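Newsletter > April 2026 > From the software bench

What we changed in the grasp planner, and why the shelf task is slower now

By Brenda Durán

Last September I wrote in this newsletter that our perception software was ready for clear plastic. Several readers wrote to me afterwards with doubts, and they were right. In this issue I want to explain what went wrong, what we rebuilt over the winter, and what is still open.

For new readers, a short background. Our group at Plestel writes the control and planning software for small two-finger arms that restock counters: snack displays, pick-up points, hotel pantries. The planner is called Trestley. It takes the picture from the wrist camera, decides which object to take, and gives the arm a path. A second program, Zoubi, watches the motion while it runs and can stop it. Both of them run on an ordinary computer beside the table.

The old version of Trestley trusted the depth values too much. With a cardboard box this is fine. With a clear acrylic organizer it is not, as the sensor often looks through the panel and reports the table behind it. The planner then believed there was free space where there was a divider, and it planned the finger straight through. Zoubi stopped the arm when it felt the contact, so we broke very little, but a stop in the middle of a task is still a failure for the person who is waiting for the counter to be filled.

Our first idea was to train the depth correction on more pictures. We collected 1,969 frames and labelled the edges of the panels by hand. The result was better in good light and almost the same in difficult light. A patch of glare on one panel was enough to move the estimated edge by up to 3 centimetres. I spent too many weeks on this, and I should have stopped sooner.

The second idea came from our tooling and was much more simple. An organizer does not change its shape. If we know the model of it, we need only to find where it stands and how it is turned. So now Trestley keeps a small library of fixtures. At the start of a task it looks for two or three strong features, such as the front lips of the trays and the bright lines along the panel edges, and it fits the whole model to them. The dividers are then put into the collision map from the model, even when the camera does not see them. We call this part Nusura, after the street where we had our first office.

Nusura has one behaviour I want to point out to people who will install it. When the fit is poor, it does not guess. It asks the arm to move the wrist a little and look again, and it will do this 2 times before it asks for a person. This is the main reason for the slower task. A full restock of our test counter now takes 617 seconds, and I know that some of you will not be happy with that number. I prefer it to the old one, which was shorter but did not include the minutes that somebody spent resetting the arm.

The planning side has also changed. Before, each object was treated alone: find it, choose a grasp, go. In a lane this makes little sense. A cup that stands beside a divider cannot be taken from any side you like, and a chocolate bar lying on a slope needs another approach angle from a cup at the front lip. Trestley now chooses the lane first and the grasp second. The divider limits the directions, and inside those limits the planner looks for the grasp with the most room for both fingers.

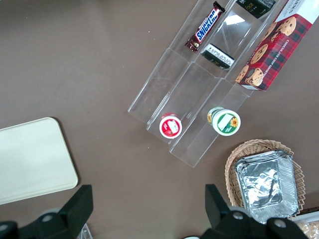 The limits are written in a plain text file, one for each fixture, so a shop technician can edit them without touching the code. If the lanes are narrow, you lower the opening width. If the products are tall, you raise the approach height. We tested the file format with technicians who had never seen our software, and the colour names in the old version confused them, so each lane now has a number and nothing more.

Soft and shiny packages are still a problem. Foil gives false depth in the same way as glare does, and a stack of foil trays can look to the software like one object or like many. For the moment we mark these areas as "do not enter" and the arm goes around them. It is not an elegant solution. A basket near the organizer also takes away space from the approach path, and the planner sometimes refuses a grasp that a person would consider easy. I have a list of such refusals and I work through it when there is time.

Reading the labels was less trouble than I expected. Large printed words on a wrapper are found well, even when the package lies at an angle. Small text on the side of a package is not reliable, and we do not use it for decisions. If two products differ only in the small print, please give them separate lanes.

The next work is on Zoubi, which should tell the difference between a finger touching a divider and a finger touching a product. At present it stops for both. The new release of Trestley is on the download page together with the fixture files, and the old files must be converted before you use them. The converter keeps a copy of your originals in the same folder.

Comments

pmarrow
Does the converter handle fixtures where the lanes have different widths? Ours has one wide lane for chip bags and the old format was a pain for that.

Brenda Durán
Yes, the width is now given for each lane. Please check the values after converting, as the old format rounded them.

shelfside_k
617 seconds is okay for us, we run it overnight anyway. More worried about glare, our counter is right under a lamp.

T. in Moncton
Good to read about the weeks lost on the depth correction as well. We tried the same thing and gave up on it too.

pmarrow
Converted fine, thanks. The wide lane came out slightly narrow but that was easy to fix in the file.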